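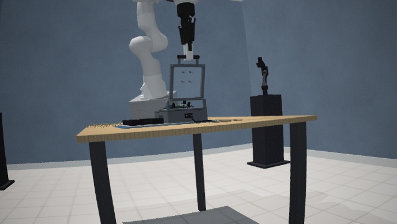 Assembly cell in simulation: the arm holds the frame by its handle, over the electronics box

About Kabbaj

Kabbaj is a small company in Drimville. We teach robot arms to do assembly work, and we do it by showing. A person takes control of the arm from a distance, does the task with patience, and the arm's movements are recorded from start to end. Later, a program learns from these recordings. We do not write the motion by hand, except for the safe return to the home position.

The company was started by people who came from repair and small series production. We knew many tasks that were too short in their life to pay for classic programming. A housing changes, a connector moves to the other side, and the old program is of no use any more. With demonstrations, a new variant can be prepared by the same operator who knows the old one.

How we work

Every task begins in simulation. We build the table, the tray, the parts and the robot as a model, and the operator drives the gripper there first. In this stage a mistake costs nothing - a dropped cover is put back with one key. Our operators sit with a hand controller and look at the camera views from the cell, also the one which looks down past the fingers.

For one task we collect 300 demonstrations as a rule. Each one is watched again by a second person, who marks where the grasp begins and where it is released. Recordings with long hesitation are kept in a separate folder, and we use them only for training new operators. 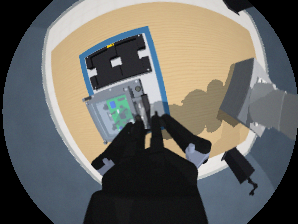
Our operators

We are 18 people, and eight of us are operators. Nobody needs a diploma in robotics to apply. More important are calm hands and the habit of saying when something was not good. A new operator practices on the enclosure task, with the tray, the circuit board and the housing, because there is little space for the fingers and one learns quickly to come from above and to go slowly in the last part. 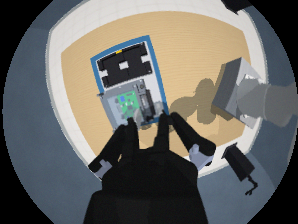 After the practice period, the operator may choose between our office in Drimville and the second one in Prurkcombe, where we have the hand guiding room. There the arm is moved directly by its wrist. Some people prefer this way, and for tasks with contact force we prefer it also.

Working with us

Our customers are mostly makers of electronic devices in the Troltcombe region. If you have an assembly task and are not sure whether it can be shown to a robot, please send us a drawing and a short film of a person doing it. Visits to both offices are possible by appointment.

Page last changed: 15/11/2020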